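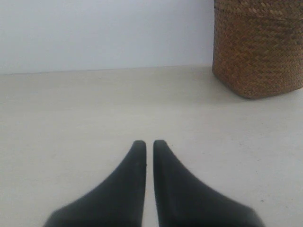
October, notebook entry, touring kit and the Pultska exchange concert

Started 8.40, meant to start at 8. Workshop cold. Kettle on.

Where we are: the exchange concert is still on, both halves. Pultska choir and their six players do the first half, our gamelan group and the Beketa strings do the second, then everybody together for the last piece. Hall seats 208 if the side gallery is open, 101 if it isn't. Still no answer on the gallery. Programme print run depends on it, so chase.

Tuning. The whole morning went on this. The bronze is where it is, can't shift it without filing and I'm not filing borrowed keys. So the strings come to us. Went through the joint piece bar by bar with the recording from last rehearsal. Trouble spots are the long held notes in the middle section, where the violins drift back to where their ears want to be. Fixed notes on the bronze don't care. You get a nasty slow beat against the low gong and it sounds like somebody left a fridge on.

Tried:
- retuning the open strings to the set, all four. Works for the drones, wrecks everything else they play that evening. They'd need a second instrument each.
- leaving strings at normal pitch and marking up the parts with little arrows. Fine for slow stuff. Hopeless in the quick passage.
- moving the strings' entry to after the gong has died away. Best so far. Costs us a few bars of overlap but the overlap was the muddy bit anyway.

Going with the last one unless the Beketa lot hate it. Parts need reprinting for the second desk, whoever did the page turns on that one has never turned a page.

Crates. Three crates for the big gongs, all made from the old drawings. Crate 2 lid is out of square, rocks on one corner. Planed it, still rocks, planed it again, now slightly too low on the other side. Packed with felt strip. Good enough for a van, would not put it on a plane. If the return visit happens then remake the lid properly, don't let me forget I wrote this.

Gong stand: the crossbar peg on the left is worn oval and the bar creeps when the gong is struck hard. New peg turned from the beech offcut. Tight fit dry, waxed it, now goes in with the heel of the hand. Struck the gong with the heavy beater a good few times and no creep. Leave hanging overnight and look again.

Mallets. Re-wrapped the medium ones. Used the red thread becuase the cream had run out, so they won't match. Players can live with it. The hard ones want new heads but they'll do this concert.

Freight. Trarnico came back with a price for the return leg and it's 2,000 with insurance on the instruments and the costume trunks together. Want it split. The costumes aren't worth anything like the bronze and if a claim ever came up I don't want to be arguing over one lump sum. Asked for two lines on the paperwork. They said they'd look at it. They also want weights per crate, which we haven't got, bathroom scales tomorrow.

Customs list: someone had put "metal pots, assorted" for the small gongs on the last trip. No. Write what they are, in both languages, with the name of the set, and put a printed photo of each in the folder. We lost an afternoon over that line last time, and the host family had cooked.

Mac Carthaigh rang at 11 or so about the recording. They'd like to put out the joint piece and maybe the choir's folk songs. Told them:
1. the choir must agree for themselves, we can't agree for them
2. the tune in the second half was taught to us by a teacher abroad and the credit goes on the sleeve, wording as given, no shortening
3. no close mics on the gongs. Last time they sounded like dustbins. One pair out front, high up, and leave it alone.
They were fine with 1 and 2 and made a noise at 3.

Programme notes. Draft is too long and too pleased with itself. Cut the paragraph on friendship between peoples, the music can do that. Keep the bit on how the two groups first met, keep the explanation of the cycle and the big gong because audiences do like knowing what to listen for. Choir's translations arrived, two verses missing from the harvest song, and the third verse seems to be the second verse again. Asked. Also they spell their own town two ways in the same email so need to know which for the cover. Going with Pultska until told otherwise.

Stage plan. Gamelan stays set the whole evening, no shifting it in the interval. That puts the choir in front of it for the first half, on one level, no risers. They won't like no risers. Tall ones at the back as usual. Need to measure from the front row of instruments to the stage edge, my note from the site visit says "plenty" which is no use to anyone. Shoes off sign for the instrument area, in both languages, big.

Food for the visitors after. Hall kitchen is ours till 11pm. Four vegetarians, one no nuts. Ask the Beketa people if they're eating with us or driving straight back, they said one thing on the phone and another in the email.

After lunch: ran the last piece again off the recording with the new string entry pencilled in. Ending still too quick. The slowing down has to come from the drum and the strings have to follow, at the moment they're all watching each other and it just stops. Sort at rehearsal, can't be fixed on paper.

To do:
gallery, yes or no
weigh crates
new second desk parts
felt for crate 3 (used the last of it on 2)
cream thread, two reels
missing verses
measure stage edge
check peg first thing
Trarnico, split insurance, get it in writting

Left 5.15. Heater off, gong hanging, crate 2 lid on with a brick on it.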